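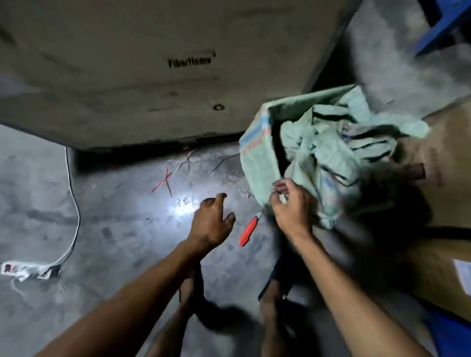
# Pal: floor-work notes and labels, Jevdale store room

Home Docs Labels Changelog Contact

Filed under: Cabling, Odds and Ends

Search this project... Go

Pal is a small collection of written notes and labels about what ends up on a concrete floor when people work with wire. It was put together by Hatice Özkan and Alper Toprak at the Jevdale store room, mostly in May, mostly on their knees. If you came looking for a tidy inventory of network equipment, Cloreo is the project next door and it has much nicer headings.

## What's in it

- `notes/` - 400 short entries, one per patch of floor, plain text
- `labels.csv` - the label list, with 9 labels
- `arguments.md` - why there are 9 labels and not 12

The opening picture is typical floor: the FiberHome panel with its scuffs and dust, short bits of red wire in a little tangle, darker scraps near the panel's edge, and a white power strip off to the left with its cable wandering over to join the party. 

## Labels

`scrap_short` - offcuts of wire. Color goes in the color column, where it will be spelled "gray" or it will be sent back.

`scrap_tangle` - offcuts that cross each other. Alper wanted a minimum degree of tangledness. He was outvoted, 1 to 1, by Hatice, who owns the spreadsheet.

`cable_live` - anything plugged in, or that you would be a fool to assume isn't. A cable running to a power strip gets this label until somebody has traced it end to end.

`strip` - power strips. The cable is labeled separately.

`panel` - large flat things. Printed names are copied exactly as they appear, capitals included.

`seat_or_crate` - plastic items that have served as both. We gave up.

`dust` - only when it can be swept into a heap. Otherwise every entry would have it.

`mark` - stains and scuffs on the concrete itself.

`other` - please write a sentence. "Stuff" was used 12 times in version 1 and is no longer accepted.

## Known problems

Dark wire on a shadowed floor is easy to miss, so `scrap_short` is undercounted. Red wire is probably overrepresented, being the only color that asks to be noticed.

The Hukine entries were written by a different hand and use inches. Converting them is on the list - it has been on the list since version 1.

## Changes

Version 2: merged `seat` and `crate`. Dropped `mystery_screw`, with regret.

## Using it

Copy it, change it, credit Pal. Corrections go to Hatice. Complaints about the tangle rule go to Alper, who agrees with you.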